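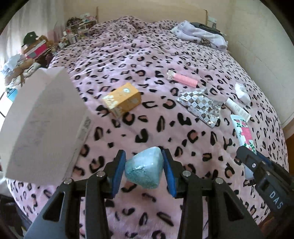
Aus der Wollecke: Die Schere und ich

Im letzten Rundbrief hatte ich angekündigt, diesmal über Knopfleisten zu schreiben. Dazu kommt es nicht, denn für eine Knopfleiste braucht man eine Jacke, die vorne offen ist, und meine war bis vor Kurzem vorne zu. Mit Absicht, wohlgemerkt. Wer in Runden strickt und trotzdem eine Jacke haben will, muss irgendwann mit der Schere ran. Steeken heißt das, und seit Jahren erzähle ich in dieser Runde mit großer Geste, das sei überhaupt kein Problem. Ich hatte es bis dahin genau einmal gemacht, an einem Topflappen.

Die Jacke heißt Cemby. Rundpasse, zweifarbig, kleine Zackenmotive am Saum und an den Ärmeln, dazu ein Muster über die Schultern, das auf dem Foto der Anleitung aussieht wie ein Wald im Nebel und bei mir wie ein Strichcode. Das liegt an meiner Farbwahl. Graubraun und Braungrau sahen im Laden hinreißend nebeneinander aus. Im Laden war es allerdings auch ziemlich dunkel.

Zum Garn: Verstrickt habe ich Lultard, die unbehandelte Schurwolle, 100 Gramm der Strang. Gekauft bei Shahbazi, wo man einem den Strang noch wickelt und dabei unauffällig fragt, ob man denn eine Maschenprobe gemacht habe. Ich hatte. Ich hatte sie sogar gewaschen! 26 Maschen auf zehn Zentimeter, wie es in der Anleitung steht, und das gleich im ersten Anlauf, was mir in meinem gesamten Strickleben noch nicht passiert ist und mich hätte warnen sollen.

Denn die Probe hatte ich glatt gestrickt, einfarbig, hin und zurück, beim Fernsehen. Die Jacke strickt man zweifarbig in Runden. Das sind zwei verschiedene Stoffe von zwei verschiedenen Menschen. Mein buntes Gestrick ist enger als mein einfarbiges, und zwar so viel enger, dass der Saum sich nach innen zog wie eine beleidigte Schnecke. Ich habe ihn bis zur Musterkante aufgeribbelt und mit einer halben Nadelstärke mehr neu gestrickt. Wer das vermeiden will, strickt die Probe im Muster und in der Runde, notfalls auf einer Rundnadel immer von rechts nach links mit losen Fäden hinten. Sieht furchtbar aus, stimmt aber.

Beim Verbrauch gibt die Anleitung für meine Größe 1600 Meter an, beide Farben zusammen. Zu Hause hatte ich noch 1000 Meter vom Graubraun aus einem abgebrochenen Projekt, das wir hier nicht weiter besprechen müssen. Ich dachte also, ich kaufe den Rest dazu und bin fein raus. Wer schon länger strickt, hört jetzt die Musik aus dem Haifischfilm. Das alte Graubraun und das neue Graubraun stammen aus verschiedenen Partien, und im Tageslicht ist das eine ein Maulwurf und das andere ein nasser Maulwurf. Ich habe sie runden- und abwechselnd verstrickt, immer zwei alt, zwei neu. Am Körper sieht man es kaum. Am linken Ärmel habe ich es vergessen. Der linke Ärmel ist jetzt eben ein nasser Maulwurf.

So weit die Vorgeschichte. Im April lag das Ding fertig gestrickt und gespannt auf dem Teppich, eine geschlossene Röhre mit Ärmeln, im Grunde ein tadelloser Pullover. Und da fängt das Verhandeln an. Ein Pullover ist doch auch etwas Schönes. Wer trägt überhaupt noch Jacken? Ich habe ihn zwei Wochen lang als Pullover anprobiert und mir eingeredet, der fünf Maschen breite Streifen mitten auf der Brust, der aussieht wie Bildrauschen, sei ein Gestaltungselement.

Für alle, die noch nie einen gestrickt haben: Der Steek ist ein Steg aus zusätzlichen Maschen, der nur dafür da ist, zerschnitten zu werden. Bei Cemby sind es fünf, abwechselnd in beiden Farben gestrickt. Geschnitten wird durch die mittlere. Links und rechts davon sichert man vorher die Kante, und über das Wie kann man sich in Strickrunden so zuverlässig zerstreiten wie andernorts über Kartoffelsalat.

Möglichkeit eins ist die Häkelkante. Man häkelt mit dünnem Garn feste Maschen längs den Steg hinauf und fasst dabei jeweils die halbe Mittelmasche mit der halben Nachbarmasche zusammen. Auf der anderen Seite dasselbe wieder hinunter. Die beiden Häkelreihen klappen auseinander, und dazwischen liegen die kleinen Querfäden wie Leitersprossen, die man nacheinander durchknipst. Das ist hübsch und elastisch, und man kann kaum danebenschneiden. Es setzt aber eine Wolle voraus, die sich an sich selbst festhält. Bei unbehandelter Schurwolle klappt das prima. Bei Superwash oder Baumwolle würde ich es lassen.

Möglichkeit zwei ist die Nähmaschine. Zwei gerade Nähte je Seite, kurzer Stich, wenig Druck auf dem Füßchen, fertig. Hält alles, auch glatte Garne. Sie neigt nur dazu, das Gestrick in die Länge zu ziehen, und dann hat man eine Vorderkante, die sich wellt wie ein Salatblatt. Seidenpapier unterlegen hilft, hinterher reißt man es ab und findet noch nach Wochen Fusseln davon im Flur.

Möglichkeit drei ist Rückstich von Hand. Dauert, beruhigt, sieht von innen aus wie bei Großmutter. Meiner Meinung nach stark unterschätzt, aber ich bin auch jemand, der gern Socken stopft.

Aiman Nasution, den die meisten von euch vom Kurs für Norwegermuster kennen, schwört auf die Häkelkante und hat mir am Telefon erklärt, ich solle bloß eine kontrastierende Farbe nehmen, damit ich beim Schneiden sehe, wo ich bin. Ich habe Orange genommen, einen Rest von Gostier, den ich vor Ewigkeiten wegen der Banderole gekauft hatte. Orange auf Graubraun und Braungrau. Sollte man mich je in dieser Jacke im Gebirge suchen müssen, bitte vorne aufknöpfen.

Das Häkeln ging in einem Abend. Beim ersten Mal bin ich auf halber Höhe um eine Masche nach links gerutscht und habe es eine Handbreit lang nicht gemerkt, also wieder zurück. Mein Tipp: vorher einen glatten, hellen Faden durch die Mittelmasche ziehen, von unten bis oben, und erst danach häkeln. Er kommt beim Schneiden mit heraus. Man kommt sich dabei übervorsichtig vor und ist nachher dankbar.

Und dann die Schere. Ich empfehle eine kleine, spitze, sehr scharfe, also genau die, die gerade jemand zum Aufschneiden von Kabelbindern ausgeliehen hat. Ich hatte mir das Ganze für vormittags um zehn vorgenommen, gutes Licht, ausgeschlafen, kein Kaffee. Um halb zwölf hatte ich die Fensterbank abgewischt, drei Nadelspiele sortiert und meine Steuerunterlagen gefunden. Um zwölf habe ich geschnitten.

Schiebt einen Streifen Pappe in die Jacke, bevor ihr anfangt! Ich meine das ernst. Man schneidet sonst schneller ins Rückenteil, als man »Rundpasse« sagen kann. Ein Stück von einem alten Kalenderrücken tut es wunderbar. Und schneidet nur so weit, wie ihr die Sprossen wirklich seht, zwei oder drei auf einmal, dann die Kanten auseinanderziehen, dann weiter. Wer die Schere in einem Zug durchgleiten lässt wie im Stoffgeschäft, möge mir bitte ein Video schicken, ich sehe so etwas gern.

Es ist übrigens nichts passiert. Das ist fast ein bisschen enttäuschend. Ich hatte mit einem Geräusch gerechnet, mit einer Art Seufzen vielleicht, und mit Maschen, die links und rechts davonlaufen. Die Schnittkante lag da und war ein bisschen flauschig. Ich habe daran gezupft, erst vorsichtig, dann unverschämt, und sie hat sich nicht gerührt. Danach musste ich mich trotzdem hinsetzen.

Die Blenden habe ich noch am selben Tag aufgenommen, im Verhältnis drei aus vier: drei Maschen auffassen, eine Reihe überspringen, und so weiter bis zum Halsausschnitt. Wenn die Blende hochzieht, sind es zu wenige, wenn sie flattert, zu viele. Aufgefasst wird in der Spalte zwischen Steg und Jacke, niemals im Steg selbst. Der klappt sich nach innen um und wird dort mit lockeren Überwendlichstichen festgenäht. Wer es fein mag, näht ein Ripsband darüber. Ich habe eins gekauft, passend zum Orange. Es liegt noch in der Tüte.

Womit wir beinahe bei den Knopfleisten wären. Sieben Knopflöcher sieht die Anleitung vor, ich habe aus Versehen acht gestrickt, und nun suche ich einen achten Hornknopf, braun, leicht gewölbt, mit vier Löchern. Falls jemand so einen in der Dose hat, bitte zum nächsten Treffen mitbringen. Ich biete dafür den Rest Gostier in Orange und eine halbe Tafel Nussschokolade.

Noch drei Sachen aus der Post:

Zur Frage, ob man mit einem Steek auch einen fertigen Pullover vom letzten Jahr nachträglich zur Jacke machen kann: ja, wenn er aus griffiger Wolle ist und ihr bereit seid, vorne in der Mitte ein paar Maschen Weite zu verlieren. Die holt man sich mit einer breiteren Blende zurück. Bei glatten Garnen unbedingt mit der Maschine sichern, und bei Mohair auf keinen Fall mich fragen.

Zur Frage nach dem Übungsstück: Strickt einen Pulswärmer in Runden mit fünf Stegmaschen, häkelt ihn ab und schneidet ihn auf. Hinterher habt ihr einen rechteckigen Lappen und die Gewissheit, dass es geht. Ein Topflappen zählt auch, siehe oben, aber dann bitte danach nicht jahrelang damit angeben.

Und an die Leserin, die wissen wollte, ob man die beiden Fäden beim Farbwechsel verkreuzen muss: beim Musterstricken mit kurzen Spannfäden nicht. Wichtig ist, dass immer dieselbe Farbe unten läuft, sonst sieht man mitten im Muster, wo ihr zwischendurch ans Telefon gegangen seid. Bei mir ist das rechts hinten, knapp unter der Schulter, und Aiman hat es natürlich sofort gefunden.

Nächstes Mal dann also Knopfleisten, vorausgesetzt, der Knopf findet sich.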